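Packing Bench Notes: Can a Machine Do the Mailer Bags Yet?
Workshop tips from Nistalik, filed under Benches and Shipping
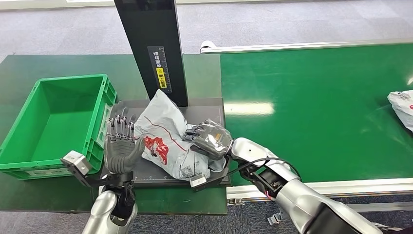 Two robotic hands on a soft mailer bag at a measuring tray, with a crate to the left and a belt to the right.

Soft bags are the hard case in parcel work. A carton has flat faces and square corners, so its size can be read in one pass and its label stays where it was stuck. A poly mailer takes the shape of whatever is in it, and it holds a crease or a peak after handling. The steps below apply to a hand packer and to a two-armed machine alike.

Flatten before measuring. Press the bag from the middle outward with an open palm. A bag pushed up against the measuring post will read tall, and carriers that bill by volume will charge for the peak. Two hands are better than one: the first holds a side, the second smooths.

Label up. The post at the tray in the photo carries the instruction in Chinese, "请将面单朝上放置" (place with the shipping label facing up). Put the same line on your own bench at eye level. If the label sits across a fold, pull the plastic tight at both ends of the fold before scanning. Do not rub the code; the ink on thermal labels marks easily.

Keep the crate and the belt on opposite sides. Work should cross the tray in one direction only. At the Rashti bench we had both on the right for a season and bags went back onto the pile they came from.

Set a tray stop. A strip of wood or angle at the rear edge gives the bag something square to meet. Clean the tray with a dry cloth at each shift change. Tape residue drags on thin plastic and will spoil a slide.

What machines can do now. Picking up a bag by a fold is within reach of current hands, including five-fingered ones, if the plastic is not stretched tight over the contents. Placing it on a tray is also fair. Banafsheh Jalali ran bench trials at Gemero in December with 19 mixed mailers and logged 6 that needed a person to step in, 4 of them for a label that ended face down.

What they cannot do well. Turning a limp bag over is slow. Judging whether a wrinkle crosses the code takes a camera check and often a second try. Glossy film under overhead strip lights throws glare, so fit a diffuser or move the lamp before blaming the software.

For a home shop sending a few parcels a day, a machine is not worth the floor space. A tray with a ruled front edge, a post and a hand scanner will do. For a line running all day, try the machine on cartons first and leave the mailers with a person.

Revised 2018-09-10. Corrections to Fatemeh Parsa, bench section.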